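Trendum (learning method)

Trendum is a way of teaching a robot arm household jobs from the view of a camera at its own wrist. I've kept this entry up since May, so forgive me if it gets a bit personal in places!

The basic idea is simple enough. A person guides the arm through a chore, the wrist camera records, and a network learns to predict the next small move from what it sees. What Trendum adds is a second guess: the network also predicts how far each fingertip is from the thing it's heading for, and it slows down when those two guesses disagree. I love this part (it's the whole reason I started reading up on it).

Tudur Gwilliam wrote the first version, called Onus, which had no distance guess and tended to rush. The training set for Trendum has 737 guided runs, 35 of them held back for testing. On those, Onus missed its first grasp 19 times and Trendum missed 2.

Laundry is the chore most people know it for. The view takes in both fingers, the washer's round door and a basket with a plush toy in it, so the network always has its own fingertips to measure against.

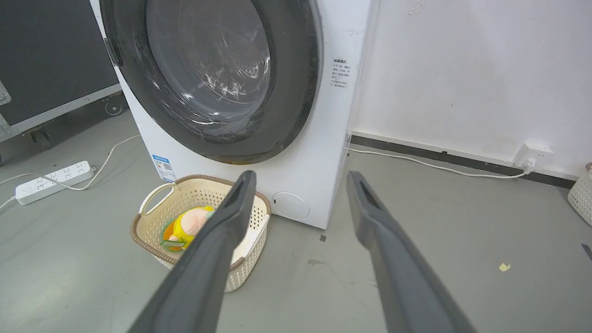
Rhodri Lougher wrote on the talk page that the slowing down deserves less credit than I give it, and that he'd want to see Onus retrained on the same runs at half speed before calling the distance guess the cause. Fair point, and I've marked the results section as disputed for now.

See also: Onus, Alemneh gripper

Last edited 10/20/18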